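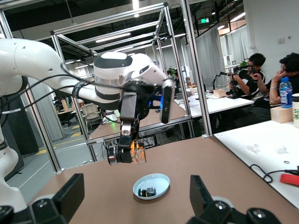

Small Things in a Shallow Dish

Posted in August by the author of Ravura Notes
Last updated: August, 9:40 pm
12 comments · 40 shares

We passed 707 good examples on the dish task this afternoon and I'm so pleased I'm writing this with my shoes off and dinner going cold next to me. If you've been reading for a while you know Ravura is my name for the whole learning project (it started as a folder name and stuck), and the dish task is the part I have been grumbling over since spring. I've stopped grumbling! I love it now.

The task sounds like nothing. There's a shallow light blue dish on a brown tabletop, there are small objects, and the arm has to move one of them between the dish and the table without flinging it. A person drives the arm through the motion, we save the whole thing, and later the model studies a big pile of those motions and tries to work out what we meant. That's all of it. The fun is in how many different ways there are to do such a small thing.

Take the amber-orange piece. It's translucent, so the light comes right through it and the color shifts depending on how high the gripper is holding it. Against the brown table it glows, over the dish it looks like something else. The dark pieces are the opposite. A dark blue-gray one and a greenish-black one lying close together can look like a single lump, and I've watched a freshly trained model go confidently for the middle of the lump. So we record plenty of both kinds, and plenty with the dark ones bunched up on one side of the dish, where people would naturally leave them anyway.

The clear plastic pieces are my current obsession. On a white table they very nearly vanish. I put one down last month and spent a good while patting the surface to find it again, and I have two eyes and a lifetime of practice. We haven't added them to the main set yet. I want the amber one to be solid first, then the clear ones, then (deep breath) mixed dishes.

What I changed in August

The big change is variety. For the first stretch I was so careful to reset everything the same way that the examples came out almost identical, and the model we called Gromard learned the dish's position by heart. It was wonderful until you nudged the dish. One inch to the left and it would reach down with total conviction onto bare table. Cidar, the next one, was trained on messier recordings and it was clumsier in the beginning but it followed the dish when the dish moved, and I may have yelled.

So now the dish shifts between recordings. A little forward, a little back, turned, closer to one finger than the other. The pieces get dropped in and stay how they land. I also stopped clearing the tables next to the work area. There's a wood block over there, a water bottle, a cup, cables, people at their desks. The wrist view picks up all of that, and I'd like the model to get bored of it early.

The second change is leaving the hesitations in. I used to throw out any example where the driver paused over the dish or came down a bit crooked and fixed it. Those are gold! A correction shows how to get from a slightly bad place to a good one, and the model is going to be in slightly bad places all day long. I still toss the ones where the piece gets knocked off the table, though I keep them in a separate folder for later.

Full tally so far: 727 recorded, 707 kept. The other 20 were mostly drops, plus 4 where the recording started late and the piece was already in the air.

Things I got wrong

Rushing. We do sets of 40 and the last few in a set used to be noticeably sloppy – faster approach, harder squeeze, a release from too high. You could see it on the playback like a tired signature. Now there's a break halfway through each set and the late ones look much more like the early ones.

Also labels. I wrote "small orange thing" in the notes for the first week and then "amber piece" after that, and then had to go back and make them match. Pick a name on the first morning, please.

Next up

The third model is Khổng and it starts training tonight on the full set. I'm hoping it handles the dish and the height changes together, and if it can separate the two dark pieces I'll be unbearable for a week. Then the clear plastic. I've already got a new label ready for it and everything.

12 comments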